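Skostley Publishes Results of Gripper Comparison on Household Bedding

AUGUST – Skostley, which tests components for home robots, has released the results of a comparison of four grippers on bedding tasks. The trials were run in a furnished apartment over ten weeks and covered 1776 grasp attempts on duvets, fitted sheets and pillowcases.

The grippers were two parallel-finger models from Dodetti, one with hard fingers and one with soft pads, a three-finger model from Wubshet, and a suction unit built in-house as a baseline. All were mounted on the same arm and run with the same Erance controller, so that differences in the results would come from the gripper alone.

Each attempt was scored on whether the gripper took hold of the fabric, whether it kept hold while the arm moved 30 centimeters, and whether it let go cleanly. An attempt had to pass on every point to count as a success. Of the full set, 954 attempts were on duvets, the hardest item in the test because the filling shifts inside the cover.

The Dodetti hard-finger model had the highest success rate on duvets. The soft-pad version did better on thin sheets, where the hard fingers often closed on the mattress as well as the fabric. The Wubshet gripper held heavy folds well but was slow to release them. The suction unit failed on most loose fabric, as expected, and was dropped from the later rounds.

Skostley used store-bought bedding in plain and printed designs. Printed covers were included to check whether the pattern affected how the vision software picked a grasp point. The effect was small. 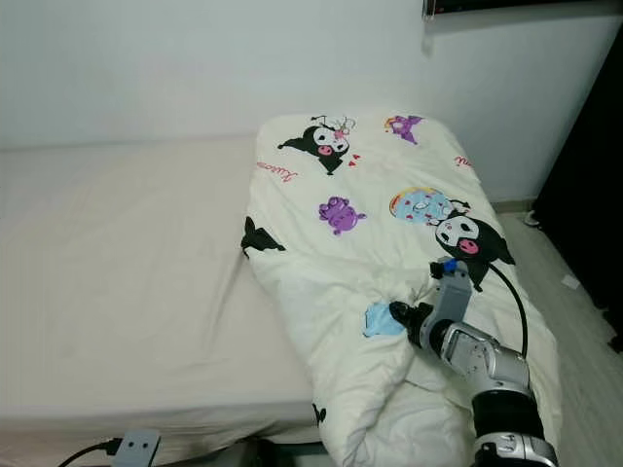 Cable routing caused more lost time than any other part of the setup. Early rounds were stopped several times when the gripper cable caught on a fold, and the cable path was changed before the main series began. Attempts made before the change are not part of the published figures.

The report includes the scoring sheet, finger dimensions, grip force settings and the Erance controller parameters for each gripper. Raw logs are available to research groups and manufacturers on request.

A second round, on towels and clothing, is in preparation. Manufacturers that want a gripper included can write to the Skostley test desk. Units should be supplied with a mounting plate and a spare set of fingers.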